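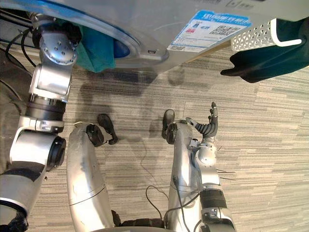 Home | Machines | Prices | FAQ | Contact

Questions about the Otier shared laundry

When is the laundry open?
From early morning until 10 at night, every day. The door locks on its own at closing, so start your last wash by 8:30.

How do I pay?
With a Rudumo card. You can buy one at the front office and load up to 144 credits on it. A standard wash takes 12 credits. Coins have not been accepted since we changed the readers.

I lost my card. Is the balance gone?
No. Bring the number from your receipt and the office will move the balance to a new card. Without the number we can't trace it.

Can I wash dark and light things together?
At 30 degrees, older clothes usually cause no trouble. Wash new black, navy or green items alone the first two times. Turn them inside out and use the short program.
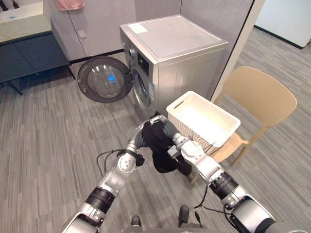
How much detergent should I use?
Less than the cap suggests. The water in the building is soft, and one level scoop is enough for a full drum. Too much powder leaves white marks on dark cotton and makes the machine add a rinse, so the wash runs longer.

Can I wash a comforter?
Singles, yes. Doubles should go to the Paracha laundry across the road, where the drums are larger.

The machine stopped and the door won't open.
Wait two minutes. If there is still water in the drum, choose Drain and press Start. If that does nothing, call the office. Please don't pull on the handle.

Why do towels come out stiff?
Usually too much detergent or too long on the line. Skip the softener, which makes them absorb less, and give them a good shake before hanging.

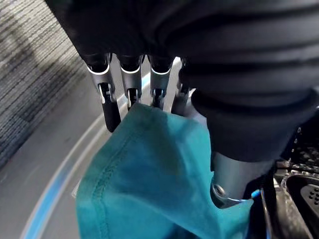

Monique Tanguy wrote to us that half a cup of white vinegar in the rinse worked better on her towels than any of this, and she asked why we leave it out. We have added it here: it is fine now and then, but never together with bleach.

Can I leave my things in the machine?
For 15 minutes after the end of the program. After that, the next person may move them to the shelf.

Last updated 2018-07-30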